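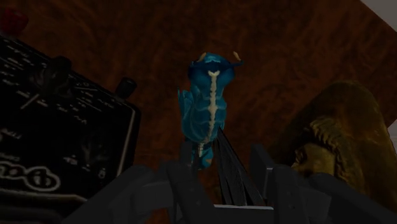 The Gourlay water dog is a medium-sized working dog from the fishing settlements along the Skurnum inlet, where it was kept for generations to carry lines between boats, fetch floats that had drifted away and, by most accounts, keep everyone's feet warm on the way home. It is a sturdy, good-natured animal with a dense double coat, broad webbed feet and a thick tail that it uses rather like a rudder. Although it has never been common, it has a devoted following, and people who have shared a house with one tend to go back for another.

The breed takes its name from Gourlay, the largest of the inlet villages, though older residents will tell you (at some length, if the kettle is on) that the first good dogs came from Bandovov, farther up the shore. In the inlet itself they were usually just called "line dogs," and the more formal name only caught on when owners began writing to one another about pedigrees.

History

Fishing families on the inlet worked in small open boats, and a dog that could swim a rope ashore in choppy water was worth a good deal to them. Pups were seldom sold. They were given to cousins and neighbours, or swapped for a season's firewood, and so very little was written down before Jeanie Lennox, a schoolteacher and lifelong dog lover, began keeping a register at her kitchen table. She visited every household she could reach and recorded each dog's colour, parents and temperament, often with a kindly remark in the margin about its manners around supper.

When motorboats replaced the older craft, the work dried up and numbers fell sharply. Barry Fothergill, who had grown up with the dogs, started a breeding program with 2 females and a male from Bandovov, and nearly all of today's dogs can be traced back to them. The register now lists 2,000 living animals, most of them family pets.

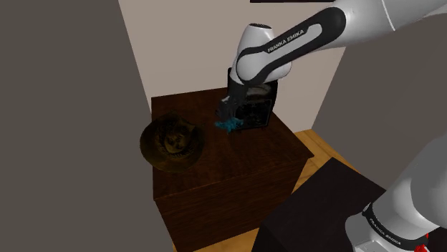 Appearance

The outer coat is wavy and slightly oily to the touch, while the undercoat is soft, woolly and shed in great drifts each spring. Black, liver and a smoky grey are the usual colours, often with a splash of white on the chest. The ears are small and hang close to the head. Males are a little heavier through the shoulders than females, but both should look like dogs that could put in a good long swim and then trot home afterward.

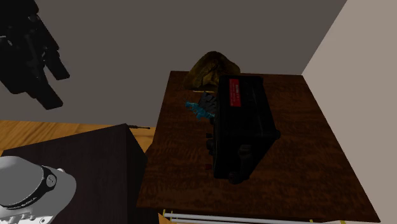

Temperament and care

Gourlays are affectionate, patient with children and very fond of company, and they don't do well when left alone all day. They take to water early, some of them paddling happily at 5 months, though a shy pup should be allowed to wade in at its own pace and never be carried out of its depth. A well-fitted life jacket is sensible on lakes and rivers with a current. The ears need drying after every swim, and the coat wants a proper brushing twice a week, more in February and March when the shedding gets underway.

Zimance, a line descended from one of Fothergill's females, is known for a shorter coat and a somewhat quieter nature, and it is often suggested for people living in town.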